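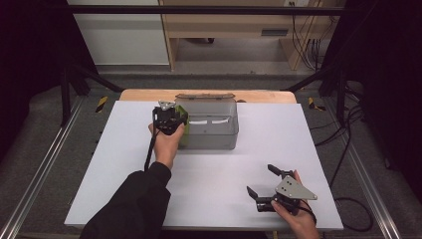 Kitchen & Home > Storage > Bins with Lids

Search tips and tricks Go

I have a thing about lidded bins. I love them, I buy too many of them, and for years I used them badly, so here are my notes after a whole November of sorting out the hall closet and the craft shelf.

First, put the bin on a table. I used to do all this kneeling on the carpet and my back hated me for it! A light-colored board on top of the table is even better — small stuff shows up against it, and you can carry the whole lot away when somebody wants to eat dinner.

Second, get the lid out of your way before you start. If it's attached, prop it all the way open and let it lean back. If it comes off, stand it behind the bin (not under it, I've cracked two like that). You want both hands free for the packing.

I like see-through gray plastic best. Clear bins show every bit of mess, and with solid ones I forget what I own. Gray is somewhere in the middle — you get the general idea of what's inside and it still looks calm on a shelf. My favorites are the Truseo ones with the rounded corners, which wipe clean in a few seconds. The Meveo bins are cheaper and fine for the garage, but the lids get fussy in cold weather.

Labels go on the front, never on the lid. Once you stack them you can't see the lids anyway. I use a plain white strip and a pencil, so when the Christmas ribbon moves out and the gardening gloves move in I only have to rub out a word.

Odd-shaped things go in first, up against one side, and then the flat things slide in next to them. Leave a little room at the top. If you have to sit on the lid to close it, you need a second bin (ask me how I know).

My craft shelf is 32 inches wide and takes 4 bins side by side with a finger's width left over. Measure yours before you shop, and measure at the lid, because that's the widest part on most of them.

One more for sticky old labels: a dab of cooking oil, ten minutes, then a warm cloth. Works on jars too.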